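Gomia Table Oil
Home > Wood Care > Oils and Waxes > Gomia Table Oil

Sold by the can. Clear, satin finish, for indoor use on bare or previously oiled wood.

Gomia is a table oil for people who own a wooden table and have been meaning to do something about it. It goes on with a rag and comes off with another rag, and what stays behind is a soft, low sheen that makes water sit on top for a while instead of moving in. It won't make a cheap table expensive. It won't fix a wobble either, though we do get that email.

We started carrying it in September, after our previous oil changed its recipe and began smelling like a tire shop. Gomia smells faintly of nuts for an evening and then of nothing. The can has a proper screw cap, a small thing unless you have ever tried to press a paint lid shut with your heel.

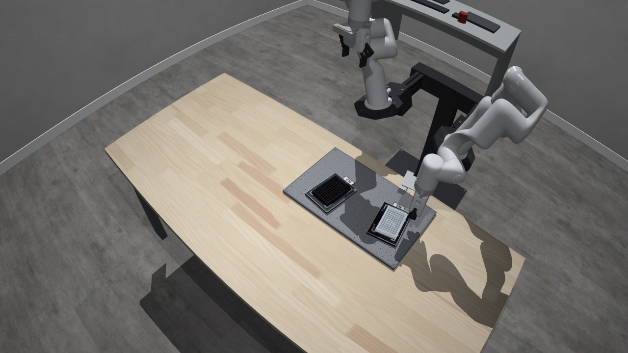
One can covers 40 square feet with two thin coats. Thin is the important word on this page. Every complaint we've had about stickiness has come from somebody who poured generously, admired the shine, and went to dinner. Oil that hasn't soaked in after 15 minutes isn't going to, and it needs to be wiped off before it turns into something you could catch flies with.

What it works on

Pine, birch, beech, maple, ash and oak, solid or glued up from strips. Pine drinks the first coat as if it had been out in the desert, and you may need a third on the end grain. Oak is slower and more dignified about the whole thing. Maple barely seems to notice you.

What it doesn't work on

Varnish, lacquer, paint, or any top with a picture of wood printed on it. If a drop of water beads up on the bare surface and is still there at the end of a phone call, you have a sealed top and the oil will just lie on it. Sand back to wood first or buy something else. We sell the Lindqvist polish for sealed tops and it's perfectly good.

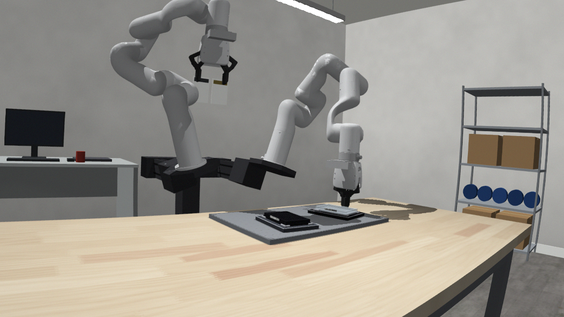
Pale top in joined strips, with redder patches along the front.

A word about color

All oil darkens wood a little. Wet a corner with plain water and look at it: that's close to what you'll get. Glued-up tops are cut from more than one board, and each board has its own opinion about oil, so the contrast between strips usually goes up. Some people love this. Others write to ask which strip is the right color. If you want everything even, use Gomia White, which has a touch of pigment and keeps pine from going the shade of weak tea.

How to put it on

Sand with the grain, 120 grit and then 180. Vacuum. Stir the can, don't shake it. Wipe on a thin coat, wait, wipe off the extra, and leave it 5 hours before the second coat. Keep hot pans and red wine away for 4 days. Do the underside too if you can face lying on the floor, as a top that's oiled on one side only can cup when the heating comes on.

Lay used rags out flat outdoors until they're stiff, or soak them in water before they go in the trash. Oily rags in a heap can heat up and catch fire by themselves. This is the one part of the page where we're not being funny.

Shipping

Ships from our Zavport warehouse in 2 working days. The Clurmont store keeps a few cans behind the counter, so ask. Unopened cans can be returned. Opened ones are yours, along with the table.

Customer reviews
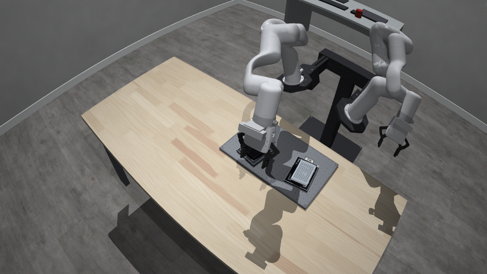 Ming-te Chiang writes that the first coat looked so good he skipped the second, and that a flower pot left a ring by the end of the week. He has since sanded the spot and done both coats, and now can't find where the ring was. Four stars, one off for the smell of nuts, which made him hungry.

Page updated 30/03/2026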